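**Thepsuriya Opens Clothing Repair and Resale Counters at Six Locations**

GANDBRIDGE, April – Thepsuriya, the laundry and garment care company, has opened clothing repair and resale counters at six of its neighborhood locations. Customers can now bring in clothes to be mended, sell pieces they no longer wear, or buy secondhand items that have been washed and checked by staff.

The counters follow a trial at the company's Gandbridge store. During the trial, customers brought in 143 garments for repair, most of them with split seams, missing buttons or worn cuffs. The trial also showed that many people wanted to pass on clothes in good condition but did not want to photograph and mail each piece themselves.

"People kept asking the same thing when they picked up their laundry," said Usa Wattanapong, managing director of Thepsuriya. "They had a bag of clothes at home that were fine, and they didn't know where to take them. We already wash, press and fold for these customers, so adding a counter was a small step."

Basic repairs, including buttons, hems and straight seams, are ready in two working days. Zipper replacement and lining work take longer and are quoted at the counter. Customers who sell clothing receive 49 percent of the sale price, paid in cash or as store credit. Items that do not sell are returned or, with the owner's permission, donated.

Each counter accepts everyday clothing for adults and children, including shirts, pants, sweatshirts, dresses and light jackets. Underwear, swimwear and shoes are not accepted. Clothes should be washed before drop-off, with pockets emptied.

Repair staff were trained by Filipa Moreira, a tailor who joined the company to set up the program. She also wrote the short care cards that go home with every mended item.

"Most of what we see is a ten-minute job," Moreira said. "A seam has opened up and the rest of the garment has years left in it."

Tickets and payments are handled through Plolari, the software already used at Thepsuriya laundry desks. Existing customers can use their current account number.

Counters are open during regular store hours, with the last drop-off at 6 p.m. No appointment is needed for fewer than ten items. Larger drop-offs can be arranged with the store in advance.

**Press contact:** Kulap Noiphan, Thepsuriya

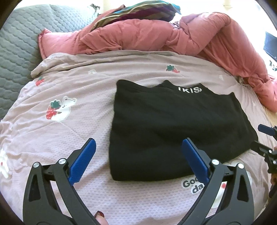

A folded black garment with white lettering, on a pale pink sheet.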